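ゼミの期末レポート「異年齢クラスの子どもは、教え合いで何を覚えるのか」

こんにちは、教育学科二年です。今回のテーマは異年齢クラス、つまり年上と年下の子が同じ部屋で学ぶやり方です。正直に言うと、最初は別のテーマ(宿題の量の話)で出すつもりだったんですが、ガエタン・シマール先生に「それ、去年も読んだよ」と言われてあっさり変更しました。結果的にこっちのほうがずっと楽しかったです!
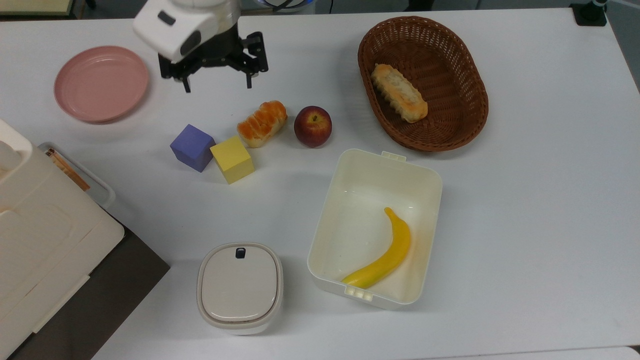
この記事は3502文字の元レポートを短くまとめたものです|読了目安:3分

見学させてもらったのは、セルクベルグという小さな学校です。全校で37人、六歳から十一歳までが二つの部屋に分かれていて、学年という言葉はほとんど使いません。私は12月に通って、朝の九時から昼まで教室の隅の椅子に座り、子ども同士の会話をひたすらノートに書きました。腰が痛かったです。

記録できた「教え合い」は全部で227件。教え合いの定義はけっこう悩んだところで、最初は「片方がもう片方に何かを説明したら一件」としていたんですが、それだと「トイレはあっち」まで入ってしまうんですよね。同じ班のダーリーン・キャリアさんと相談して、「学習の内容について、相手が自分でできるように手助けしたとき」に絞りました。それでも迷う場面は残っていて、答えをそのまま言っちゃった場合をどうするかは、最後まで二人の意見が割れました(レポートでは別枠にしてあります)。

面白かったのは、年上から年下へ、という流れだけではなかったことです。九歳の子が引き算のやり方を説明しているうちに途中で詰まって、聞いていた七歳の子が「さっきと逆じゃない?」と言う。そこから二人で最初に戻って、ああでもないこうでもないとやり直す。こういう、途中で先生役が入れ替わる例が16件ありました。数としては少ないけれど、ノートを読み返していて一番長く書いてあるのがこの部分で、書いている私も夢中だったんだと思います。

担任のブラゴイェ・アンゲロフスキ先生にも話を聞きました。「年上の子は、教えることで自分のあやふやなところに気づくんです。ただ、教える役ばかりになる子もいるから、そこは見ています」とのこと。
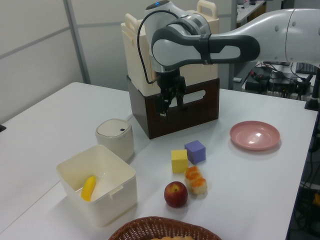 この「教える役ばかりになる子」というのは私も気になっていて、ノートを数え直してみたら、やっぱり何度も頼られている子がいました。面倒見がよくて説明もうまいんですが、自分の作文がなかなか進まない日もあって、見ていてちょっとハラハラしました。先生はそういうとき、「今は自分の時間にしていいよ」と声をかけて席を移していました。

困ったこともいくつか書いておきます。まず、大人が隅でメモを取っていると、子どもはどうしても気にします。初日は「何書いてるの?」と聞かれ続けて、まともな記録になりませんでした。それから、小声の会話が聞き取れない!録音はしない約束だったので、聞こえなかった分は諦めています。静かに教えるタイプの子が少なめに出ている可能性はあります。

比較のために、学年別クラスのモリダル校にも一度だけお邪魔しました。こちらは隣の席同士で教え合う場面が多く、先生役の入れ替わりもわりと普通に起きていました。そうなると「異年齢だから」と言い切るのは難しくて、考察の章は三回書き直しています。一度の見学で比べるのは無理があった、というトレヴァー・ゴスリンさんの指摘はその通りで、発表のときもそこを一番突っ込まれました。

次の学期は、同じ子を続けて見る形でやりたいです。今回は場面ごとに数えたので、ある子が一か月でどう変わったかはわかりません。観察シートも作り直し中で、「答えを言った」の欄をどう分けるか、ダーリーンさんとまだ揉めています。シートが固まったら、シマール先生に見てもらう予定です。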